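Ticket: Humidity sensor reads high every night, room 4, Cliltholm
Product: Gazi wall sensor, paired with Kosar hub
Status: Open (reopened by customer)
Priority: Low (I asked for Medium)

Original report

The Gazi sensor in room 4 climbs to 69 percent overnight and drops back to 58 by the time people come in. The other rooms on the same corridor hold steady. The Kosar hub then sends a "damp risk" alert to everyone on the list, usually well before dawn. I don't believe the room is damp. There's no smell, the paint is sound, and paper left on the shelf stays flat.

Your setup guide says the sensor is "self-calibrating." I would like to know against what.

Reply from support, first line

Thank you for contacting us. Please restart the hub, make sure the sensor is not near a window or radiator, and confirm the firmware is up to date.

Customer update

Hub restarted. Firmware was already current according to the hub, which is the only thing I can check it with. The sensor is on an inside wall at shoulder height, well away from the window, exactly where your installer put it.

The alert came in again the same night. I'm noting for the record that a restart was also the advice on my last ticket, and that ticket was about a cracked casing.

Reply from support, first line

High overnight humidity is often caused by occupants drying laundry or cooking. Please consider improving ventilation.

Customer update

It's a workroom. Nobody sleeps, cooks or does laundry in it. Ventilation runs on a timer and the grille is clear. I held a tissue up to it and the tissue stuck.

Ribbed bowl on the table mat:
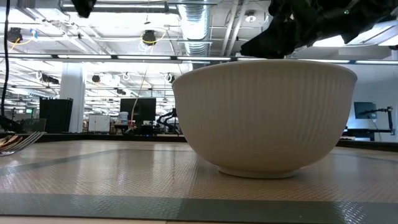
Monitor on its stand, wood surface nearer:
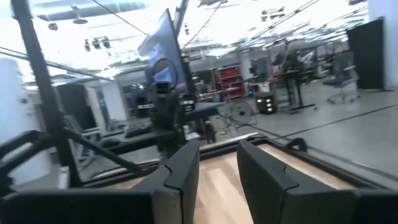
I have now done the test your website recommends, the one with salt and a sealed bag. Gazi sensor in the bag, damp salt in a bottle cap, leave it all day, read it off. It should settle at 75. Ours settled at 82. So it reads 7 points high, or the salt does, and I trust the salt more.

That still doesn't explain the nightly swing, though. A sensor that's off by the same amount all the time would give me a flat line in the wrong place. What I get is a hump. It starts soon after the heating shuts off and it's gone when the heating comes back on.

Cooler air with the same moisture in it will show a higher relative humidity, I understand that much. What I don't accept is that this room cools so differently from its neighbors. They share a heating loop and the same thickness of wall.

Reply from support, second line

Thank you for the detailed test. We have looked at your hub's data. Overnight temperature in room 4 as reported by the sensor falls further than in adjacent rooms. The humidity figure appears consistent with this. We consider the sensor to be working within specification and propose to close the ticket.

Customer update

Please don't close it. "Consistent with" the temperature reported by the same sensor I'm complaining about isn't much of a check.

I put an ordinary glass thermometer on the wall beside it on Sunday and left it there. First thing in the morning, before the heating came on, the thermometer was 4 degrees warmer than what the Gazi claimed. By noon they agreed.

Then I took the sensor off its bracket. There's a cable hole behind it, open straight into the wall cavity, and I could feel a draft on my finger. None of the other sensors on the corridor have a hole behind them. I looked. The installer must have reused an old cable run and mounted the unit over the top of it.

I've plugged the hole with putty and put the sensor back. Last night's peak was lower and there was no alert. One night proves very little, and the weather was mild, so I'm leaving the thermometer up until we get a proper cold spell.

Reply from support, second line

We are glad the issue is resolved. We have passed your comments on installation to our Drovcombe depot. The ticket will close automatically.

Customer update

Reopening. The issue isn't resolved. The draft may be, but the sensor still failed the salt test, and I have had no answer on that or on what self-calibrating means. I'd also like to know whether Drovcombe plans to look behind any of the other units they've fitted, or whether each customer is expected to take them off the wall.

Please send a replacement sensor. I'll bag-test it before it goes up and post the reading on this ticket.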